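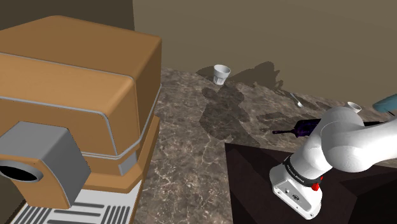 Tan-orange coffee machine, marble worktop. Thread on giving up instant, and what I learnt about buying beans.

1/ I drank instant until May. Two spoons, milk, no complaints. Then the office shut, I was making five cups a day at home, and I started to notice I didn't like any of them.

2/ I don't have a machine like the one up top. I have a plastic cone, a box of papers and a hand grinder. Most of this thread is about beans anyway, so it applies whatever you brew with.

3/ First bag was supermarket ground coffee. Better than instant for two days, then flat. I'd left it open on the shelf over the cooker. Don't do that. Fold the bag, clip it, put it in a cupboard.

4/ Second bag was from Stadon, the roaster by the canal. They were doing doorstep orders in 250 g bags. I asked for whole beans and borrowed my sister's grinder. She hasn't asked for it back yet.

5/ Look for a roast date. A best-before date tells you very little – it can be a year or more after roasting. If a bag only has a best-before, I put it back.

6/ You can also drink it too early. My Stadon bag was roasted the day before it came and tasted sharp and a bit gassy. By day 9 it was the best coffee I'd made. I now order the next bag when I'm halfway down the current one.

7/ Altitude. Bags often say something like "1050 m". Higher farms tend to be cooler, the cherries ripen more slowly and the coffee is often more acidic. It's a clue about taste. It isn't a score.

8/ "Washed" means the fruit comes off before the bean is dried. "Natural" means it's dried with the fruit still on. Washed tastes cleaner to me. The one natural I bought smelt of strawberry yoghurt. I finished it but wouldn't get it again.

9/ Roast level made more difference than country. I'd assumed I wanted dark because I take milk. Medium turned out to be plenty. Dark roasts went bitter in the cone whatever I did.

10/ Things on the bag I now ignore: "strength 4", "Italian style", "since 1964". The last one was on a tin I bought from the corner shop and it was the worst of the lot.

11/ Rin Sakai, who I used to share a desk with, told me to weigh everything. I resisted for a week. She was right. 15 g coffee, 250 g water, kitchen scales. Before that I was using a scoop and every cup came out different.

12/ If it's sour, grind finer. If it's bitter, grind coarser. Change one thing at a time and write it down. I keep a list on the back of the gas bill envelope.

13/ Cost. I'm getting 16 cups out of a bag, with a bit left over. More than instant, a lot less than the café by the station. The papers last ages.

14/ Bags so far, in order of preference: Morikawa medium, Stadon house, Jirari washed, Butar natural. The Butar is well made, it's just the strawberry one.

15/ Next up is a decaf for the evenings – I was still awake at two last night. If you've had a decent one from a small roaster, reply with the name and whether they post to Wales.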